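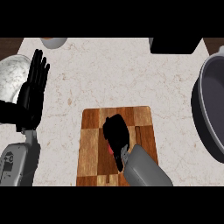
How to Care for a Wooden Cutting Board

A wooden cutting board can serve a family for many years, but it asks for a little attention. I bought my first good board in Estley, and I spoiled it in one winter by leaving it in the sink overnight. The board I use now is older and still flat. In this page I explain the way I wash, oil and repair it.

What you need

Food grade mineral oil, a soft cotton cloth, coarse salt, half a lemon, and fine sandpaper. Please do not use olive oil or sunflower oil. They become sticky inside the wood and after some weeks they smell bad.

Step 1. Wash after each use

Use warm water, a few drops of dish soap and a soft sponge. Wash both sides, also when you have used only one. If one side takes water and the other stays dry, the board will bend. Never put it in the dishwasher.

Step 2. Dry it standing

Wipe the board with a towel and stand it on its long edge, so the air can reach both faces. I leave mine until the next morning. Do not put it near the stove or on a radiator, as quick drying makes cracks at the ends.

Step 3. Remove smells

For onion and garlic, spread the coarse salt on the surface and rub it with the cut side of the lemon. Wait 7 minutes, then rinse and dry as in step 2. Fish smell can need a second time.

Step 4. Sand the rough places

Do this only when the board is completely dry. Sand always along the grain, with light pressure. I start with 100 grit if there are deep knife marks, and then I change to a finer paper. Wipe away all the dust with a slightly damp cloth and let the board dry again.

Step 5. Oil it

Pour a spoon of oil in the middle and spread it with the cloth. Do not forget the ends, where the wood drinks the most. Leave it overnight and wipe off what remains. A new board needs oil once a week in the first month, later once a month is enough. In March, when the heating has dried our kitchen for a long time, I give mine two coats.

When to repair and when to replace

A small crack at the end can be closed with waterproof wood glue that is safe for food, and a clamp. Tharun Pai, my neighbor in Kilberg, has repaired two of his boards in this way and both are still in use. If the crack goes through the whole thickness, or if you find black spots which do not leave after sanding, it is better to buy a new board.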